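Hill climbs, hay bales and one very tired clutch

I've been going to the Cotley hill climb long enough to know you park at the top, not the bottom, and I still parked at the bottom. So I walked up with a thermos and a folding chair while the historics howled past on the other side of the fence. Bliss, really!

The course is short and narrow, and the tight left at the old quarry gate catches everyone sooner or later. Last August it caught 20 cars on the Saturday-style double run, and I watched most of them from the bank with my sandwich halfway to my mouth. 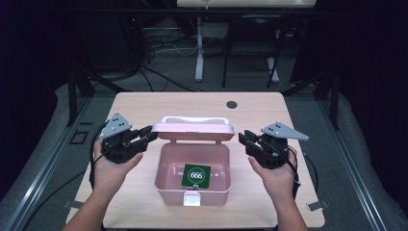

Learning the quarry gate

My own car is a little Dratia coupe (58 horsepower on a kind morning) and I'd entered it in the small-engine class, number 37. I braked too early on my first run, then far too late on my second — lots of tire noise, very little corner. By the third the clutch was slipping and I was coaxing it up the last bit in second gear, talking to it the whole way.

I finished in 51 seconds and was thrilled. The Brano team cars were miles quicker, of course, but they had fresh rubber and I had a set I should've replaced in the spring.
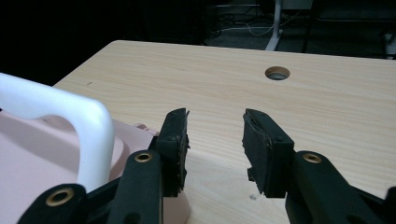

Farah Mandagi reckons I'd find more time by walking the course than by buying tires, and that the quarry gate wants a later turn-in than it looks from the driver's seat. I'll try it next year, once the clutch is done.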